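Ziletti two-arm bench kit, 3 out of 5

Bought in July for our packing trials. Budget was 3,000 for everything except the arms, which we already had. Quick notes for anyone pricing one up.
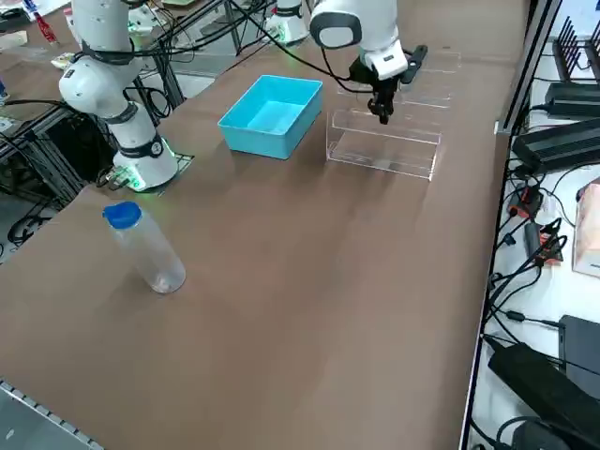
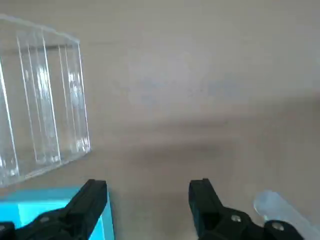
Good: mounting plates lined up first try. Tabletop is matte so only faint glare in the wrist cameras, big plus with clear acrylic. Frame is stiff, no wobble at full speed. Grippers open wide enough for everything we handle so far.

Not so good: cable management. There basicaly isn't any. Side shelf fills up with power bricks fast, so budget for a decent power strip and a bag of ties. Shipping was another 262 that wasn't on the first quote. Ask. Spare fingertips come in packs of 2, get more then you think, lead time was 10 weeks.

Looked at the Bruvum one too. Nicer rails, but you pay extra for the shelf and they wouldn't quote without a service plan. Ojala never wrote back.

Would I buy again? Probably, if the shelf was deeper. If you're planning two stations, order both together, the second freight charge hurts. Manual is thin, page on leveling feet is missing in mine. Support did email it over same afternoon.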